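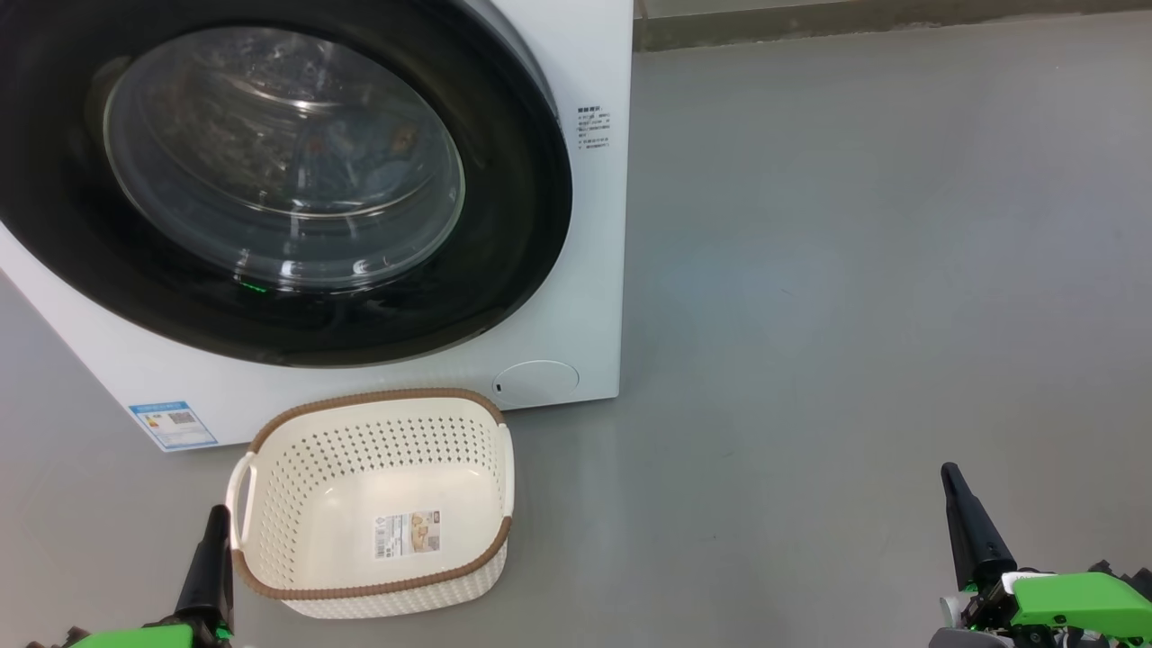

March
By Beverley Pirihi, with Ewan McKinnon and Selorm Nutsugah

When our group picked laundry as the topic for our capstone project, we thought the hard part would be getting hold of soft, floppy clothes. We had a whole section of the proposal about it, with a lovely diagram by Selorm. What took up most of our term instead was a door, and the habit our robot picked up of pushing on it when it had no business doing so. Our supervisor, Emiko Hirose, encouraged us to write the fault up properly and leave the original plan for another group, so that is what we've done, and we're very grateful to her for her patience (and for the biscuits).

The task was simple enough on paper. The two-armed robot had to open a front-loading washer, take out one garment, put it in the basket and close the door again. The motion planner we used was Wundeck, which the department already had set up, and Ewan wrote a small program on top of it that we called Trevaskis, after his nan's street. Trevaskis kept track of what step we were up to and told each arm when to go.

In our first proper round we ran the whole task 18 times. Seven of those ended with the robot pressing on the door after it had already swung as far as it would go. Most of the time the motors sensed the load and stopped by themselves, but on a Sunday afternoon the left arm kept leaning on it for long enough that we heard the hinge creak, and Ewan hit the emergency stop. The door was fine and so was the arm, but we all had a bit of a fright, and we filled in an incident form that evening before anybody went home. 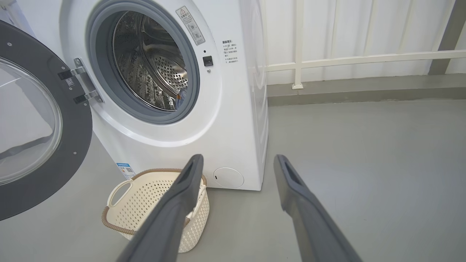 Figure 2. Door fully open, gripper fingers apart and holding nothing, seen from the wrist camera.

We started with the obvious suspects. Selorm checked the arm calibration and found it was good. Ewan went through the hinge position we had typed in by hand, and that was good too, give or take a whisker. Vaughan Harawira, the lab technician, then suggested we look at how the program decided the door was open, and bless him, he was right. Trevaskis waited for the wrist camera to report an angle for the door rim. If no angle came back, it kept the last one it had been given and carried on pushing. Once the door was wide open the rim often ran out of the side of the view, the angle went stale, and the arm went on working towards a door that had stopped moving a while ago.

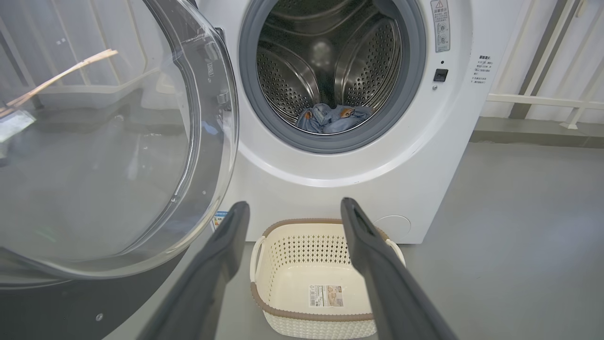 Finding the rim was the other half of the problem, and the half we enjoyed most. Our detector looked for a strong curved edge, and a washer has more of those than you'd think. With the door wide open, the curved glass picks up a pale window area and curtains as well as the grey of the floor, and the thick gasket makes a second dark curve right beside it. We went back through 2,000 saved views and sorted out the ones where the detector had latched onto the gasket or a reflection. It was slow work – we did it in shifts, with the radio on – but it gave us a decent set of bad cases to test against.

The repair has three parts. An angle reading now expires after 15 control cycles, and if it does the arm holds still and asks for a person. The pushing force has a lower limit set in the arm controller itself, so a mistake in our code can't override it. Finally, the detector has to find the hinge side of the door before it will trust any curve at all. We also moved the emergency stop to where the person watching can reach it without leaning past the arm, a change we should have made in the first week.

We repeated the door-opening step with the new version and saw no more pushing past the end of travel. The arm did stop and ask for help more often than we'd like, mainly late in the day when the light was low. Closing the door again has not been retested yet, and we'd ask whoever takes over to do that with the force limit left exactly where it is. The incident form and the sorted views are in the shared folder under Trevaskis, and Ewan is happy to explain his file names to anyone who asks.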